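Skirna 2: a review of the pose tracking and dataset tooling

Skirna is a software package for turning wrist-view video and inertial data into gripper trajectories that a policy can be trained on. It covers calibration, visual-inertial tracking, segmentation into episodes, and export. I ran version 2 on our own recordings from hand-held grippers, with version 1 kept on a second machine for comparison. The licence was bought at the normal price.

Installation

The package comes as a container and a thin command line client. The container pulled and started without trouble. The client expects its configuration in a single file, and a missing key produces a stack trace where a one-line message would do. Geert Van Acker, who maintains our build scripts, had it running under our scheduler by the end of the day. The upgrade notes do not mention that calibration files from version 1 must be converted first. The converter exists, under the tools directory, and works.

Calibration

Intrinsics are solved from a short clip of a printed board. The solver reports reprojection error per region of the lens, a useful change from the single figure in version 1. Finger masks are now drawn once per gripper model and stored with the calibration. At wide opening the fingers take up the lower corners of the view on both sides, and features tracked on them will drag the pose estimate if they are let through. The mask editor is basic but does the job. It has no undo.

Tracking

I used 93 recordings, all table-top work, and put each through the tracker with default settings. On cluttered surfaces the results were good, and drift over a full episode was small enough to ignore for our purposes. Plain surfaces are the harder case. When the gripper is pitched down over a bare table, most of the view carries no texture at all, and the tracker has to live off the far edge of the board and whatever lies past it.
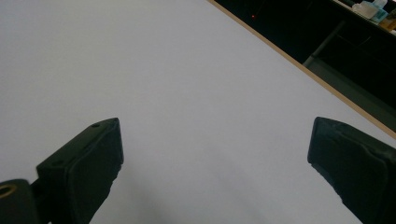
Version 1 dropped tracking in such stretches and restarted with a new origin, which split the episode. Version 2 carries the pose on inertial data for a limited time and then tries to relocalise against the map. In our set this failed outright in two recordings. Both are flagged in the log, with the time of loss and the number of features left. I would rather have a flagged failure than a smooth, wrong trajectory, and Skirna now appears to share that view.

The time limit on inertial carry is set by a parameter called hold_frames. The default is 20. Raising it gave us longer unbroken episodes and visibly worse end positions. Leave it alone unless you have an external reference to check against.

One weakness remains. A single straight edge constrains motion across it but says little about motion along it, and the covariance output does not reflect this. The reported uncertainty stays nearly round when it should be stretched. Anyone weighting samples by covariance should be aware of it. Marthinus Makhubela raised this with the developers and was told it is planned for September.

Segmentation and export

Episode cutting is done on gripper width and speed. It is adequate, with some false cuts where the operator pauses with the fingers open. Export to Olitz format is complete. Export to Kordestani format leaves out the width channel unless a flag is set, and the flag is documented only in the changelog.

Viewer

The viewer shows video, trajectory and feature count on one timeline. Scrubbing is slow on long files. Feature count is the trace I looked at most, and it deserves a threshold line.

Compared with Skostis

Skostis is faster and has the better viewer. It gave no warning on either of the recordings that Skirna rejected, and both of its trajectories for them passed through the table.

Verdict

Worth the upgrade for anyone already on version 1. New users should budget time for the configuration file and read the changelog in full.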